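Ponditz to Open Second Training Center for Small Manufacturers in Pearce

PEARCE – Ponditz, the regional workforce training provider, announced today that it will open a second training center in Pearce this January. The center will offer evening and weekend courses to employees of small manufacturing firms, with places for 326 learners in its first year.

The program was developed with two local employers, Tririsine and Zukurix, which together will sponsor 90 of those places. Sponsored learners will pay no tuition and will receive a travel allowance for each session they attend.

"Small firms have told us for years that they cannot release staff for a full week of classes," said Trudy Kereama, chief executive of Ponditz. "The new timetable is built around the working day, and it allows people to stay in their jobs while they study." 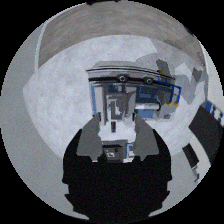
A boxy machine with light gray and white panels, shown in a computer rendering.

Courses will cover workplace safety, production planning, quality records and basic bookkeeping. Each course runs for 13 weeks and ends with a written assessment. Learners who complete two courses may apply for the supervisor certificate, which Ponditz already awards at its first center.

Floarea Stoica has been appointed head of the Pearce center. She previously led adult education at Ponditz – a program that enrolled 319 learners last year – and will oversee the hiring of teaching staff.

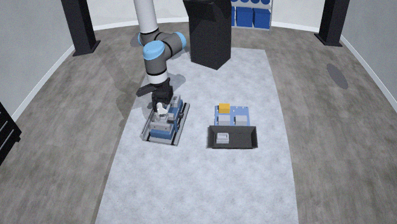 Computer rendering of a blue and gray fixture assembly on a light gray mat, with a robotic arm overhead.

"Our employees asked for training close to home," said Wiremu Pomare, operations director at Tririsine. "We are pleased to support it."

Applications are open now through the Ponditz admissions office. An open house will be held at the center on Sunday at 2 p.m., and registration is not required.

Media contact: Cameron Wihongi, Communications Office, Ponditz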